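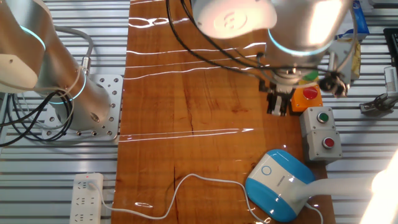 Hernitz, May

Section 5. Care of the Wooden Tabletop

The wooden top has a glossy finish over a visible grain. Dark streaks and thin, crack-like lines may appear along its length. Inspect them before each cleaning.

1. Remove loose items and lift cords clear of the wood.
2. Wipe along the grain with a soft, damp cloth.
3. Dry at once with a second cloth.
4. Run a fingertip along any dark line. If an edge can be felt, record its position and notify Lumby Service.

Caution: Do not apply wax or oil polish. Residue increases glare under a desk lamp.

Note: Small spots should be treated the same day – older marks may require light sanding by the Hollis workshop.
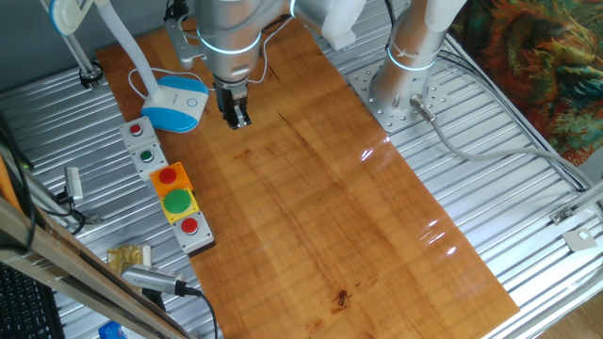

Lesteck writes that on its own tops a spot near the end came away only after the damp cloth had been left on it for 3 minutes, and asks whether this is permitted. It is, provided that the area is dried fully afterward and no cord is laid across it until the next morning.

5. Return the lamp to its place and check that its base sits flat.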